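Fundari Wooden Play Food – Frequently Asked Questions

We get a lot of the same questions in our inbox, especially in the weeks before the holidays, so we've gathered the answers on one page. If yours isn't here, please write to us through the contact form. We do read every message, though it can take us a couple of days in December.

What comes in the Breakfast Set?

Two slices of toast, a butter pat, a fried egg in two pieces (white and yolk), a jam lid that spins, and a drawstring bag to keep it all in. The plate shown in our older catalog was dropped from the set last spring. We still have a few in the shop if you'd like to add one.

Are the slices flat or rounded?

Flat on both faces, with a rounded crown on top like a regular loaf. We tried a puffier slice early on and it looked lovely, but it rolled off every table we own and wouldn't stand up in anything.

Why doesn't my toast match the one on the website?

Every slice is cut from solid wood and finished with a clear oil, so the color you see is the color the tree gave us. Some are pale and honey-like, others come out quite reddish, and the grain is different on each one. If you'd like two that look alike, leave a note at checkout and we'll dig through the bin for you – we rather enjoy it.

How do I clean it?

Wipe with a damp cloth and a drop of dish soap, then stand the pieces on edge to dry. Please don't soak them or put them through the dishwasher. Once or twice a year, rub in a little food-safe mineral oil and let it sit overnight. If a slice feels fuzzy after washing, a light pass with very fine sandpaper will smooth it right down.

What age is it for?

We recommend three and up. The egg yolk is the smallest piece, and if you have a younger brother or sister crawling around you may want to put that one away on a high shelf for a while.

Which toy toasters does it fit?

The slice was sized for the Dranell pop-up toaster, and it fits the Ovau play kitchen as well. For any other toy toaster, measure the slot and compare it with the slice dimensions on the product page. Leave yourself a bit of wiggle room, particularly in humid weather, when wood likes to swell a little.

Will it go in a real toaster?

Children ask this one more than grown-ups do! In a wide enough slot a slice will sit upright with its top half showing, and it looks very convincing on the counter next to the mugs and the cereal. It is a toy, though, and it must never be heated. If you want to set it up for a picture or a pretend breakfast, unplug the toaster first, keep the lever up, and take the slice out again before anybody makes real toast. Small children should stick with the toy toaster, please.
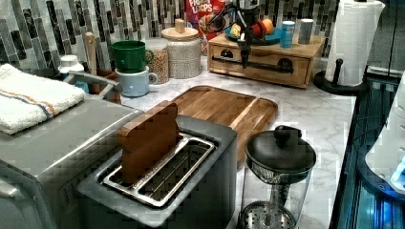 Can I buy just one slice?

Yes, single slices are in the spare parts section, along with butter pats and yolks. Yolks are what people lose most. We mailed out 57 of them last year, and we suspect a good many of the originals are living under sofas.

How long does shipping take?

Orders usually leave our workshop on Ranasinghe Lane within three working days. Anything placed before noon has a fair chance of going out the same afternoon – no promises in December, but we do try.

What if a piece cracks?

Send us a photo and we'll replace it, even if it's been a while. Small surface checks along the grain are normal and harmless, but a split you can catch a fingernail in is something we'd like to know about.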